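Unit 2: Surfaces, Light and Perceived Color

This unit introduces the relationship between a surface, the light that falls on it and the color an observer reports. Students should complete the Hotgate reading before the lecture and bring the Odoi gray card issued in August.

2.1 Neutral grounds
A pale, neutral ground makes small differences in hue easier to judge. Strong surrounding color shifts the eye's response – an effect known as simultaneous contrast.

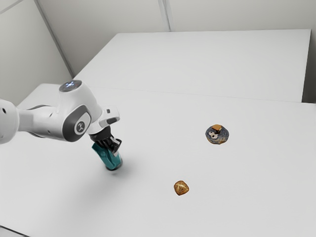 Figure 1. Blue, golden-brown and teal items on a pale gray-white ground (rendered).

2.2 Gloss and matte
A glossy surface reflects part of the light in one main direction, and a matte surface scatters it widely. The same pigment may therefore look darker or lighter as the viewing angle changes. Record the angle with every reading.

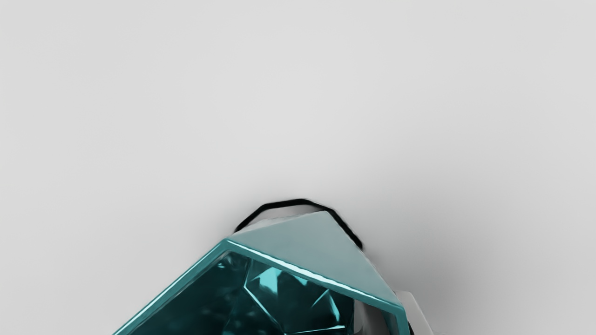

Figure 2. Teal form with flat faces; one facet appears paler and more matte than the rest (rendered).

Assignment
Complete exercises 2 through 17 in the Unditell workbook. The written report is worth 100 points and may not exceed 2,000 words.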